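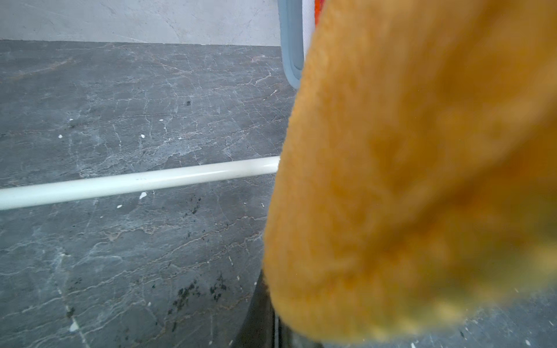 ## 4. Cell rules for soft-goods handling

Applies to all Flaltel two-arm cells. Revised 16 July 2020, M. Do.

**4.1 Before enabling the arms**

1. Sweep the floor of the cell. Crumbs and lint show up in the wrist view and are labelled as objects if left.
2. Check that the cable conduit on each arm can move through its full range without snagging.
3. Set the speed limit to 100 mm/s for the first pass. Do not exceed 400 mm/s with fabric in the gripper.
4. Confirm the stop button is within reach of the operator, not the observer.

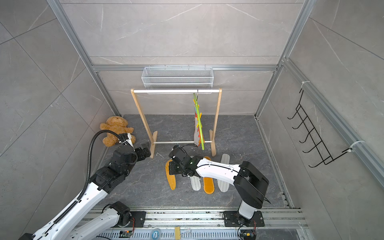
**4.2 During a run**

5. Command one arm at a time inside the shared zone. The other arm holds position until the zone is released.
6. Keep hands outside the posts while either arm is enabled — this includes straightening an item that has slipped.
7. If cloth covers the wrist camera, pause and back the gripper off along its approach path.

> **Caution:** Never pull fabric free of a closed gripper. Open it from the console first.

**4.3 Records**

Log each stop in the Kuvatby sheet with the item type and the step number. Inspect gripper pads every 1,000 cycles. Requests for exceptions go to Dong-geon Kwak in writing. Exceptions granted before May have lapsed.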